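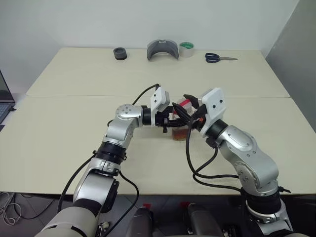

Chapter 7
The Second Menu: Why Restaurant Chains Keep Adding Things

14 min read

In July, the busiest month it had, the Gurkden sandwich chain offered its customers 41 items. Ten years earlier it had offered a number small enough to fit on a board above the register, in letters people could read without squinting. The company hadn't set out to get from one figure to the other. It had simply said yes to a series of reasonable requests, and each of them had come with a slide.

This chapter is about those requests. Chapter 6 looked at how a chain picks its locations, and it may have left you with the feeling that once the lease is signed the hard part is over. The lease at least stays the same size. The menu grows, and it grows in a way that the usual reports are very bad at showing.

Consider how a new item gets approved. Somebody in marketing proposes a warm grain bowl. It's tested in a few stores, where it sells well, partly because there is a large sign in the window telling people to buy it. The test report compares the revenue from the bowl with the cost of the ingredients in the bowl, and the bowl wins easily. What the report leaves out is the sandwich the bowl buyer would otherwise have ordered, the extra drawer in the cooler, the grains thrown away at closing, and the twenty seconds the line stood still while a new hire looked for the right lid. These costs are real, but they belong to other departments, and other departments weren't invited to the meeting.

We'll call the first of these effects cannibalization, a word the restaurant business uses with a perfectly straight face. An item cannibalizes another when its sales come out of sales the chain would have made anyway. The second effect is complexity cost: everything a store has to buy, store, clean, teach, and remember in order to keep one more thing available. Cannibalization can be estimated from receipts, if anyone asks for the receipts. Complexity cost is harder, and so it is usually estimated at zero.

The case that runs through the chapter is Hillavard, a lunch chain with 500 stores and a loyal crowd of office workers. When Panagiotis Georgiou took over as head of operations, he asked each department for a list of items that could be removed. He got back a set of blank pages and one request for a second kind of pickle. Every item, he was told, had its fans. This was true. The least popular soup at Hillavard had fans, and several of them wrote letters.

Georgiou's answer was to stop asking which items people liked and start asking what happened to an order when an item was gone. In 3 districts he quietly took the weakest sellers off the board and watched the total check. Most customers bought something else. A few bought something more expensive. The soup people kept writing, in some cases from inside the store, over a different soup.

His results were clear enough, but putting them to use took far longer than getting them. A cut item has a supplier with a contract, a manager whose bonus was tied to its launch, and often an executive who remembers it fondly. Section 7.3 follows the talks with Georgiev, the bakery that made a roll used in exactly one Hillavard sandwich, and that had bought an oven on the strength of it. Section 7.4 turns to Stirnurer, a rival that cut faster and deeper, dropped its breakfast line in a single season, and then spent the following year explaining to its franchise owners why the doors still opened at six.

As you read, keep two warnings in mind. A short menu can fail too, and the business shelves are full of praise for small menus written shortly before their owners added chicken. Also, the numbers a chain has are mostly numbers about things it sells. It knows very little about the customer who read the board, got tired, and went next door.

We begin with the receipt, and with what can be learned from it before anyone brings a slide.

7.1 Reading the Check

A receipt lists what was bought together. Taken one at a time, receipts are dull, and most managers treat them accordingly. Sort a week of them by the main item, however, and a pattern appears in what rides along: the drink, the chips, the cookie bought at the last second. An item with modest sales may be pulling a good deal behind it. Another may sell briskly and always alone, usually with a coupon. Before deciding what either one is worth, we need a way to give each its share of the check.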